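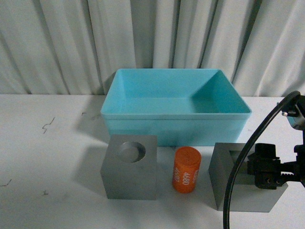

White table, curtain side. Tray at the back, metal cube front left.

24th March

Table surface again. Braulio Cervantes says the top is clean enough for the layout work and I am not convinced. The big area is fine, I'll give him that. The marks are still there though: the squiggle on the left that looks like a hook, the fleck near the back, the streak by the left edge and the smudge next to it. He calls them scuffs. Could be scuffs, could be marker, and we treat those differently. Went over the squiggle with the Prultton wipes, 40 strokes, then left it 5 minutes and did 20 more. I can't see a difference. The tub says "lifts everything." Sure.

Not going to try anything rougher until somebody finds out what the top is coated with. Last August we dulled a patch on the Keltmont bench that way and it shows every time the light comes in low.

Tray: keeping the blue-green one for now. Braulio wants parts dropped in it at the end of each sort so they don't wander. Reasonable, but a tray that size fills up with junk if it is left out, and I'd bet on tape ends and pen caps before August. Empty it at night, please.

Cube: gray metal, round hole in the top, doesn't go through. The shelf list has it under Toma spares as "block, 33." 33 what? If it's millimeters, measure it and write the unit down. I don't trust the rest of that list either.

Curtain: the idea was that plain white behind the table makes small parts easier to spot. Maybe. The folds throw plenty of gray of their own. Would like to try it pulled flat before we order the Zunodeck panel, which costs too much for a piece of board.

To do: ask about the coating, measure the block, try the curtain flat.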